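Trinham Service Training Kitchen
Drinks Station Layout – Working Group
Minutes of the meeting of 4th May

Present: four members of the working group. Apologies: none received.
Chair and minutes: by rotation.

1. Minutes of the previous meeting

Accepted with one correction. Under item 5, "coaster stock" should read "coaster and lid stock". The action on the spare tray mats is closed.

2. Table layout

The group reviewed the cold drinks table as laid out for the iced tea and lemon exercise. The current rule is that all items stand at the edges and the middle is kept clear for pouring and plating. The rule was written in December and has not been revised.

It was agreed that the rule stays. The bottle rack remains at the left corner of the back edge and the ice at the right corner, with the tray between them. One member asked for the rack and ice to change places so that left-handed trainees reach the scoop first. The group preferred to keep one layout for all sessions and to let left-handed trainees work from the opposite side of the table.

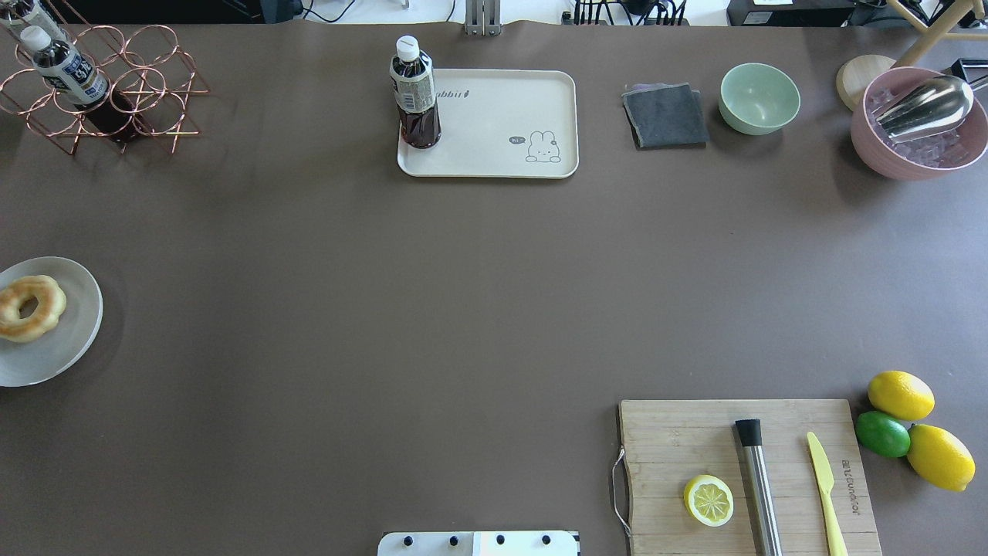 The layout sheet needs to be redrawn. The version in the binder still shows two trays and no bowl for squeezed fruit. The new sheet will be drawn to scale on one page, with item names printed next to the outlines.

Action: redraw the layout sheet and replace the binder copy.

3. Bottles and rack

The wire rack was discussed. Bottles are to lie on their sides in it, with the caps toward the back left. The bottle in use for the exercise stands upright on the tray and goes back to the rack at the end of each round.

Labels on the Prasteck practice bottles are lifting after washing. The supplier's replacement sheet contains 131 labels and costs less than a new set of bottles. Agreed to order one sheet. Labels are to be applied dry and left overnight before the bottles are handled.

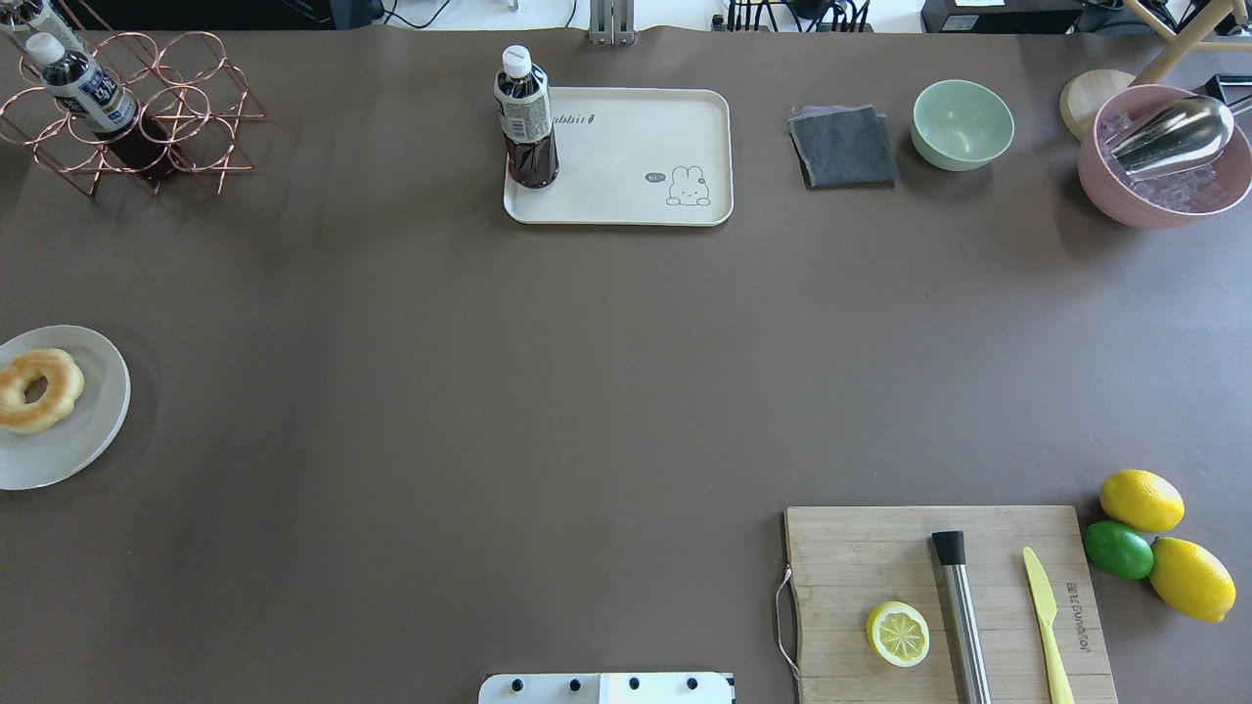
The question of glass bottles was raised again and deferred. The present set is adequate for the beginner sessions, and the advanced module is not yet written.

Action: order the label sheet. Check caps for cracks at the same time.

4. Cloths

Cloths are to be folded square and laid flat next to the small bowl. Worn cloths with fraying edges may be kept for practice but not for assessed sessions. The dark gray ones do not show tea stains, and two members considered this a disadvantage for inspection. A trial of three light cloths was agreed, from the Nyanda linen order already placed.

Wash temperature to be confirmed with the laundry. The care tags on the current stock are no longer legible.

5. Fruit and board

The written procedure for the citrus step was read through. It did not say where whole fruit should be kept while slices are on the board, and trainees have been putting it in the green bowl, in the tray or on the cloth.
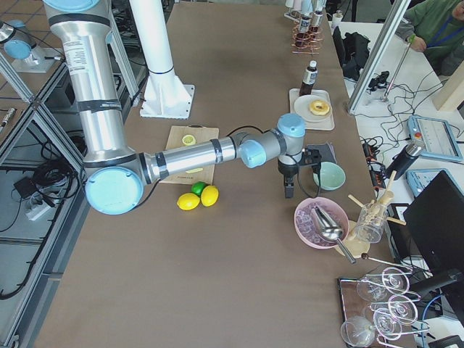
The procedure will state one position for whole fruit and one for cut fruit. After some discussion the group adopted the arrangement with the lemons and lime just in front of the cutting board and the slices on the board itself. The green bowl is then free for squeezed pieces. The donut plate stays in the tray toward the back, away from the citrus. Muddlers and skewers are to be stored in the jar with the handles up – the old text said "handles down" and was copied from the cutlery section.

Slice thickness was not settled. The Zaris handbook gives a figure for garnish only, and the exercise also uses slices in the drink. To be brought back with samples.

Action: rewrite the citrus step and circulate before the next meeting.

6. Ice

The pink bowl is retained as the ice bowl. The scoop rests on top of the ice between servings and is not to be placed on the table or on the cloth. Fill level is to be checked at the start of each session.
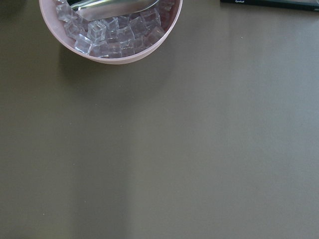 Item 6: ice bowl with scoop on top of the cubes.

A lid for the bowl was requested. The round wooden one is to be tried for fit first. If it does not seat on the rim, a lid will be added to the next order.

7. Other business

Storage shelf 3 is to be cleared before the label sheet arrives. The box of odd jar lids may be discarded.

8. Next meeting

Date to be circulated with the draft layout sheet. Items carried forward: slice thickness, light cloth trial, lid for ice bowl.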